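Garage circuit trips when the dehumidifier starts
Status: Resolved
Opened by: Iestyn Beddoe
Assigned to: Géza Medve
Building: Gredonmont, lower level

Iestyn Beddoe
The dehumidifier in the lower storage room keeps taking out the power. I plug it in, it runs for a short while, then everything on that wall goes dead and I have to walk up to the panel and reset the breaker. The lights stay on, so it's only the outlets. It did this twice this morning and again after lunch. The unit is a Borkberg, the upright kind with the bucket in the front. It was fine all through spring.

I left it unplugged for now, but the room is getting damp and there are paper files on the lower shelves. Please let me know what you want me to try.

Géza Medve
Thanks. A few things to check before I come down:

Is the thing that trips the breaker in the panel, or is it the outlet with the test and reset buttons by the door? They look like the same fault from inside the room.
What else is plugged in on that wall?
Is the dehumidifier on an extension cord?
Does it trip with the fan only, or just when the compressor kicks in? There is a fan setting on the dial, all the way to the left.

Please don't reset it more than one more time today.

Iestyn Beddoe
It's the breaker in the panel. The outlet by the door doesn't pop. On the wall there is the dehumidifier, the small fridge, and a power strip behind the shelves that I can't see the end of. The dehumidifier is on an extension cord, a brown one. I ran it on fan only for an hour and nothing happened. As soon as I turned the dial up I heard the compressor start, and the power went a few seconds later.

Géza Medve
OK, that helps. Fan only is a very light load, so it doesn't clear the wiring, but it does point at either the compressor start or the total on the circuit. Brown household cords are usually thin. Take it off the cord and plug it straight into the wall. If the plug won't reach, move the unit and not the cord. Also feel the plug end of the cord and tell me if it's warm or discolored.
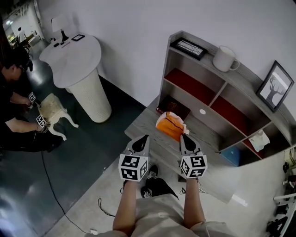
Iestyn Beddoe

Moved the unit next to the outlet and plugged it in direct. The cord was discolored at one end, on the side where the dehumidifier plugged in. I threw it out. The unit ran for most of the afternoon this time, then tripped again at 4:40 p.m. I wasn't in the room, but Dwynwen Lewis was at the sink upstairs and heard the fridge stop.

I followed the power strip. It goes behind the shelves and there's a space heater on the far end, a Tavov. The switch was on. I don't know who put it there.

Géza Medve
That would do it. A heater on high will use most of that circuit by itself, and if it has a thermostat it will come and go, so the breaker trips at odd times. Unplug the heater and take it out of the room. Leave the fridge where it is. Run the dehumidifier overnight on the normal setting and let me know in the morning.

I'll come by as well. I want to look at the outlet that had the brown cord in it, because if the cord got hot the contacts may be loose.

Iestyn Beddoe
Heater is out and in the office closet. Ran all night, no trip. The bucket was full this morning and the unit had shut itself off, which I think is normal.

Géza Medve
Yes, full bucket means it stops. There's a hose fitting on the back if you want it to drain by itself – the floor drain is close enough.

Site visit notes:
Turned off the breaker and opened the outlet. The upper contacts were loose and would not hold a plug firmly. No burn marks on the wires. Replaced the outlet.
Retightened the screws in the next outlet along, which feeds from the same run.
Cleaned the dehumidifier filter. It was packed with lint and makes the compressor work harder than it should.
Breaker itself looks fine, left in place.
Ran the dehumidifier and the fridge together for over two hours with no trip.

Please keep heaters off that wall. If the room needs heat in winter, open a new ticket and we'll price a separate circuit. Llewellyn did the last one for us and could probably do it again.

Iestyn Beddoe
Understood. I put a label on the power strip and told Emlyn Foulkes, who has the other key. I'll get a hose for the drain. Nothing has tripped since your visit, so you can close this one.

Géza Medve
Closing. Reply to this ticket if it comes back.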